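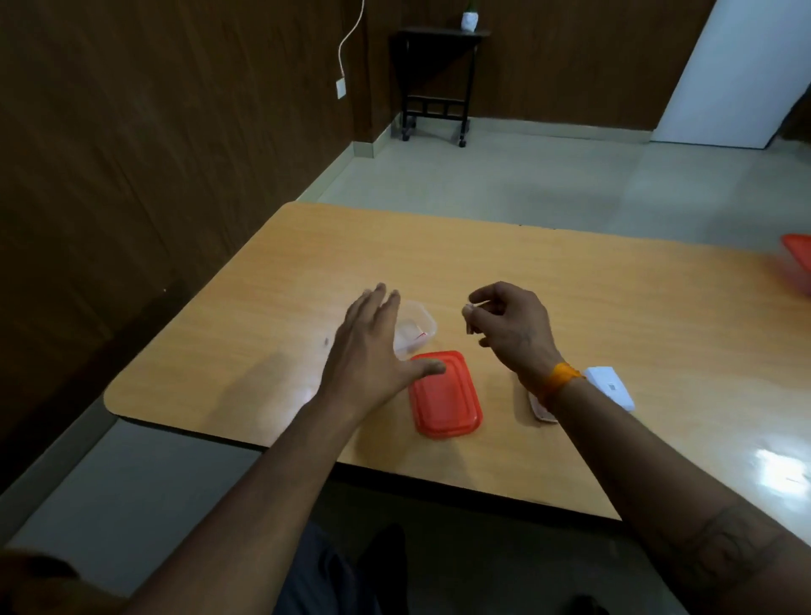

House rules for teaching a robot to tidy up

Anyone can record a person packing a lunch container. Recording it so that a machine can learn from it, and so that the person doing the packing is treated fairly, takes a rulebook. The one used at Tinenen runs to 46 clauses and fits in a ring binder.

The company collects recordings of ordinary table work, all of it done by hand, and passes them to firms building household robots. Its guidelines were rewritten in October by Shabani Mosoti, who had spent the previous year fielding complaints from both sides. Robot developers wanted cleaner data. The people at the tables wanted shorter sessions and a say in what was kept.

"The old document told people what to do and left out when they could stop," Mosoti says. "I started with the stopping."

Under the new version a session lasts no longer than 24 minutes, followed by a break away from the table. Nobody works more than 90 minutes in a day. A participant can ask for any recording to be deleted within 60 days, and doesn't have to say why.

The clauses on technique are stricter than a visitor might expect. Hands should start open and clear of the objects. A lid comes off before anything goes in or out, and is set down flat. Small parts get a section to themselves, as they are the ones robots most often drop: battery covers, rubber seals, bread tags. The cover of a remote control has to be held where it can be seen until it is fitted or put down.
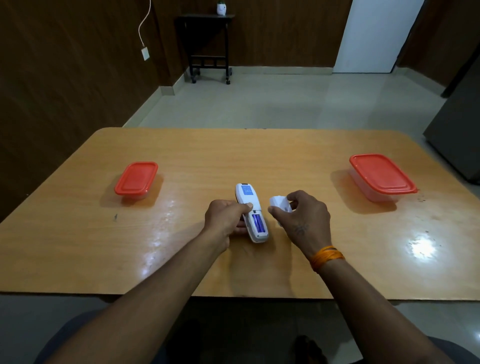
Mistakes stay in. If a participant fumbles a part, the rule is to pick it up at normal speed and carry on, and the reviewer marks the spot afterward. Clulgate, which trains gripper software on the recordings, had asked for fumbles to be trimmed. It changed its mind after a trial in which its machine, having never been shown a dropped cover, simply froze when it dropped one.

Privacy takes up nine clauses. Mail, prescription labels and family photos are to be cleared away first, and others in the household have to agree in writing.

There is no national standard covering this kind of work. Okoth, a smaller competitor, has adopted most of the binder, though it allows longer sessions. Mosoti would like that number brought down and has written to the company twice. The next revision will deal with kitchens, where knives and hot surfaces raise questions the present text avoids.

Related stories
Umix recalls gripper pads after wear tests
Who owns a recording of your hands?
Warehouse robots and the two-metre rule
Letters: 11/9/23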